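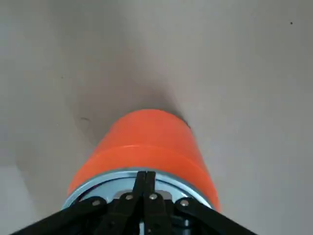

Figure 2. Orange cylinder against a pale grey surface.

4. Travel, kick-off times and the away side

4.1 What the match records show

We now turn to the part of the study we most looked forward to writing. The Skasbridge League is a wonderful place to study travel in football. Its clubs are spread along a single highway, the squads are small, the players hold ordinary jobs, and almost every team goes to away matches by bus on the morning of the game. Professional leagues hide the cost of travel behind flights, hotels and physiotherapists. In Skasbridge it is right there in the match records.

Our data set holds 633 completed league matches. We left out cup ties, which are drawn by region and so involve very little travel, and we left out matches abandoned before half-time. For each remaining match we recorded the road distance between the two home grounds, the scheduled kick-off, the half-time and full-time scores, and the minute of every goal. Any trip of more than 300 kilometres was classed as long. That cut-off follows the league's own rule for travel grants, so clubs and referees already think in those terms.

The first result is a lovely surprise. Away teams on long trips do not start badly. In the opening half they score and concede at much the same rate as away teams on short trips, and this holds whether or not we adjust for league position. If stiffness from the bus were the main problem, we would expect it to show early, and we can find no sign of it. The gap opens after the hour mark, when long-trip sides begin to concede more often, and it keeps widening until the final whistle.

4.2 Kick-off times

Kick-off time matters far more than we expected when we planned the work. Most matches start at either 2 pm or 4 pm, with the home club free to choose. Long-trip sides do noticeably better in the later slot, and nearly all of that gain comes in the closing half-hour of play. The likeliest reading is a simple one: a later start leaves room for a proper meal, a walk and a full warm-up. At the earlier time, a team coming up from the southern end of the league may have left home before sunrise.

Kukari makes a good test. The club sits at the northern end of the highway and hosts more long-trip visitors than anyone else. Until 2021-09-25 its ground had no lights approved for competition, and every home match was played in the early slot. From October the club could use both. The visitors' late slump shrinks in the later matches and stays put in the earlier ones, on the same pitch and against largely the same home squad. We would be thrilled to have more cases like it. One club is one club, though, and Kukari also changed its playing style in that period, pressing less and keeping the ball longer, which may have made life easier for tired opponents.

4.3 Squad size

The league allows unlimited substitutes to be named but limits how many can be used. In practice the bench depends on who can get the day off work. Skenitz regularly travelled north with only four substitutes, and sometimes with two, while naming a full bench at home. Its results on long trips were the weakest of any club that finished in the upper half of the table.

Once bench size is added to our model, the effect of distance becomes smaller but does not go away. We take this to mean that long trips hurt in at least two ways — they tire the players who go, and they thin out the group willing to go in the first place. The second of these has had very little attention in earlier writing on home advantage, and we think it deserves a great deal more.

4.4 Limits

The records say nothing about sleep, food or how long each bus was on the road. Distance is a rough stand-in for all of these, particularly in the wetter months, when the highway is often down to one lane near the river crossings. Goals are also rare events, and the figures for any single club jump around from season to season. We therefore give club-level results only where they help to explain the wider pattern. The same tests are repeated in Section 5 with data from the Lukoševičius Shield, where the pairings are much shorter and both teams often share the same road.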